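Table-top recordings pass the 3,000 mark

The manipulation group at Ullgate has now recorded 3,420 examples for the Leone project, which is teaching a gripper arm to pick up and move ordinary household things. Recording began in October with one table and one operator. There are now two tables, and the second has been in daily use since it was moved into the tiled room at the end of the corridor.

Each example is a single short task done by a person guiding the arm by hand controls. The operator reads an instruction from a card, carries it out, and marks the attempt as good or bad before going on to the next. Bad attempts are kept. Sang-wook Hyun, who looks after the recordings, wants enough of them for the system to learn what a missed grasp looks like from the wrist camera.

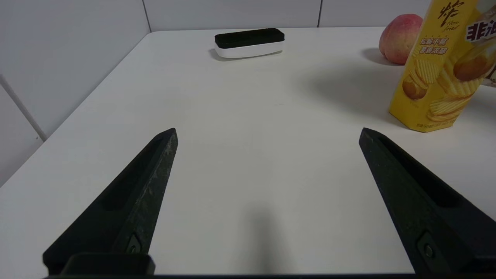

Wrist camera view at the white table, with an apple, a yellow canister of crisps and an eraser-like block.

The objects are changed after every 150 examples. Shape matters more than what the thing is for, so a round fruit will often share the table with something tall and something flat. Packaging in several languages is used on purpose, as the earlier sets leaned too heavily on plain boxes and the system did poorly when it met printed surfaces. Positions are changed between attempts, and operators are asked not to line things up neatly.

Of the sets finished so far, 19 have been checked and passed to Belline for training. Checking is the slow part. A person watches every recording at double speed and confirms that the instruction matches what was done, and about one set in six has needed some cards rewritten. The labelling tool, Kamumico, now lets the checker correct the wording directly, which saves sending the set back.

The group needs more operators for the morning sessions. No experience with robots is required, and training takes one afternoon. Staff who would like to take part should speak to Sang-wook or put their name on the sheet outside the recording room.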